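The Small Flock in Winter: Housing, Water and Feed on Wet Ground

Sheep tolerate cold far better than they tolerate standing water. A ewe in full fleece, with a dry back and a full rumen, will lie out in a hard frost and get up in the morning with the rime still on her wool. Put the same animal on saturated clay for three weeks and the problems start at the feet and work upwards.

The holding at Clundholm runs to two fields and a strip of rough grazing along a drain. The soil is heavy. From November the lower field carries water in every wheel rut, and by January the gateway between the two has usually gone. For the first few winters the flock stayed out with hay in a ring feeder, moved when the ground around it became impassable. Foot trimming took up most Saturdays. The change to partial housing was made for the sake of the ground as much as the sheep, and the notes that follow come from the winters since.

The building

The shed is a three-sided pole building with a mono-pitch roof, open to the south-east. It was put up as a cart store. Conversion meant taking out a raised timber floor, laying rammed stone to a fall of one in sixty towards the open side, and fitting spaced boarding to the upper part of the rear wall. The lower part was already solid.

Floor area matters less than people expect and air matters more. A heavily pregnant ewe of a lowland breed wants between 1.2 and 1.4 square metres of bedded space, and slightly less if she has been shorn. Most farm buildings offer that without difficulty. What many of them don't offer is an outlet for warm, damp air. Sheep give off a good deal of moisture, and in a closed building it condenses on the underside of the roof and drips back on to the bedding. Pneumonia in housed sheep is largely a ventilation fault.

A simple test is to go in at six in the morning, before the doors or curtains are moved, and breathe through the nose. If ammonia can be smelled at standing height, it is considerably worse at the height of a lying ewe. Crouch down and try again. The remedy is more outlet at the ridge or the high side, and inlets above the animals' backs so that the draught passes over them. Boarding should be spaced with gaps of 20 to 25 mm. Wider gaps let in driven rain.

Bedding

Wheat straw is used throughout, with barley straw when wheat can't be had. Barley is softer and more absorbent, but the ewes eat it, and awns can lodge in the mouth. Fresh straw goes on every second day, more often in mild, damp spells. Cold dry weather uses the least.

Deep litter is left down for the whole period and taken out in one operation after turnout. It generates some heat as it breaks down, and the surface stays firm provided it is topped up before it looks as though it needs to be. Once the top has gone slimy a fresh layer will sink into it and a good deal of straw is wasted. Hydrated lime is spread thinly at the trough end, where the traffic is heaviest, and covered straight away.

Hurdles divide the shed into a main pen and two small ones. Galvanised steel has replaced timber for all but the rear partition. The timber hurdles were lighter to carry, but the bottom rails rotted within two seasons and could not be cleaned properly between lambings.
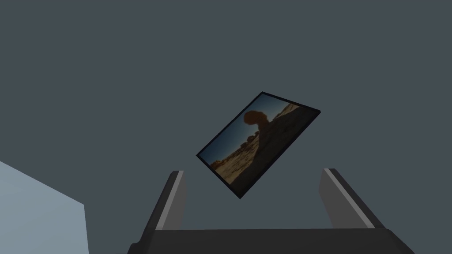
A framed photograph, hanging at a tilt.

Water

A dry ewe on grass may hardly visit a trough. The same ewe on hay in late pregnancy will drink four to five litres a day, and after lambing that can double. Intake of feed falls as soon as intake of water falls, so a frozen or fouled trough shows up first as hay left in the rack.

The trough at the shed is a Vallel, a shallow galvanised pattern with a covered ball valve and a bung in the base. It was chosen for the bung. Deep troughs hold more but are emptied less, and sheep are particular about water that has had droppings in it. This one is drained and brushed out twice a week. It stands on blocks, with its rim at 450 mm, and has a board along the front at step height, which has cut down on fouling.

Supply is by buried pipe to the rear wall and lagged pipe from there. The lagging has been adequate down to minus six. Below that the last metre freezes, and water is carried. A drain-down cock at the lowest point of the run allows the exposed section to be emptied at night when a hard frost is forecast. It takes two minutes and should have been fitted at the outset.

Forage

Hay is fed along a walk-through rack, with all ewes able to eat at once. The allowance for hay is 200 mm of rack space per head where it is always available, and for concentrates 450 mm of trough per head where it is not. Too little trough length is the most common cause of uneven condition in a small group. The dominant ewes get fat, the shy ones get thin, and the average looks satisfactory.

Having forage analysed costs less than one bag of ewe nuts and may save a good many. Two batches of hay bought in the same month, and alike in colour and smell, came back with energy values far enough apart to change the amount of supplement by a third. Analysis should be done on a core sample from several bales. A handful pulled from the outside of one bale says little.

Supplement is introduced six to eight weeks before lambing, according to scanning results. Singles may need none on good hay. Twins begin at a low rate and rise in weekly steps, and no single feed should exceed half a kilogram. Above that level the rumen turns acid and intake of forage drops, which defeats the purpose. Condition scoring by hand along the loin, every three weeks, is the check on all of this. In full fleece the eye is no guide.

Costs

The accounts for the conversion are straightforward. Stone, boarding and guttering came to £2,000. Hurdles and the trough added £1,204, of which the hurdles, bought from Orlandini, were the greater part. A sheep net across the open side was a further £100. Labour was not charged.

Guttering should not be treated as an extra. The roof sheds a large volume of water, and before the gutters were fitted all of it fell on the apron at the open side, where the ewes stood. It now runs by downpipe to the drain.

Straw is the main running cost and varies sharply from year to year. Buying off the field at harvest is cheaper than buying in February, if there is somewhere dry to stack it.

Turnout

Housed ewes are not put straight out on to an exposed field. Those with lambs go first to the paddock behind Skokmont, a small bank planted with thorn and hazel on its windward side, which gives shelter for a distance of several times its height. Lambs should be at least 24 to 48 hours old, full, dry and well mothered. A still morning is preferred. Rain with wind kills more lambs than frost does, and the date can always be put back.

Feeding continues outdoors until grass height reaches four centimetres. Magnesium is offered from the day of turnout, as staggers is most likely in ewes in peak milk on fast-growing spring grass. Feet are inspected as each group passes through the race, and any lame ewe is held back and treated before she joins the rest.

The lower field is left empty until the gateway will bear a loaded barrow without marking. In a wet year that can be well into April.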